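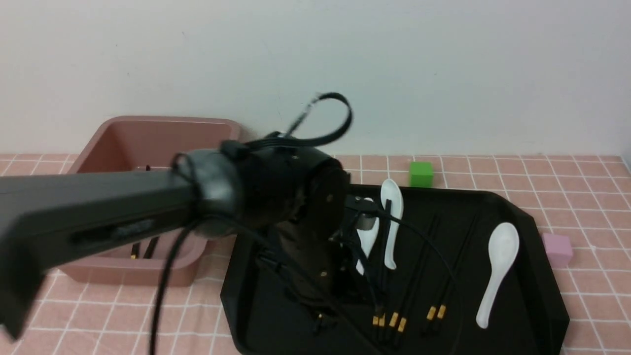
Black chopsticks with gold-coloured tips in a pink bin, beside an eight-sided black tray.

The everyday chopstick is having a tidy-up. For years most homes outside East Asia kept them in the back of a drawer, half of them still in paper sleeves from takeaways, the other half odd ones from sets bought on holiday. With more people cooking at home through the past year, the drawer is being emptied and the contents are getting a place on the table.

Dranmont, a tableware shop with a single counter and a large online trade, sold 300 pairs in June and 900 pairs in the last month before Christmas. Most were plain. The shop says the sets that come back are nearly always the very smooth ones, bought for their looks and given up on after the first bowl of noodles.

Length matters more than colour. Chinese chopsticks tend to be long and blunt, which suits shared dishes in the middle of a table. Japanese ones are usually shorter and taper to a point, and are easier with fish. Korean pairs are commonly metal, flatter and heavier than people expect. A household that eats a bit of everything can get by with the middle length and a slightly rough tip.

Coloured tips are largely decoration, though they do have one use. In a mixed pile they show at once which end is which, and which two belong together. Paint at the eating end wears, and once it starts to chip the pair should go. Lacquered and painted sticks are best washed by hand and dried flat before they are put away. Standing them tip down in a wet jar is what ruins most of them.

Storage is where people go wrong. The tall pot by the cooker takes up little room, but it collects crumbs and a spoonful of water at the bottom. A shallow rectangular bin is better. It should be long enough for the sticks to lie flat, and a pale or bright colour helps, as dark sticks vanish against a dark base. Clulard makes one with a lid, which we found we never used.

Trays have come back too. The old lacquer shapes, eight-sided with a raised lip, sit well on a small table and keep bowls, sauce dishes and chopsticks together when they are carried in from the kitchen. Black is the usual choice. It shows dust and fingerprints, and a soft damp cloth is all it needs. Keltine has a large one this season, and Navaratnam sells a similar tray with a matt surface that marks less.

Anyone starting from nothing needs very little: four pairs, one bin and one tray will serve a family. Rests can wait. A folded napkin does the same job, and so does the edge of a side plate.

Dranmont is taking orders for its spring range from Monday, February 1, 2021. Replacement pairs are sold singly.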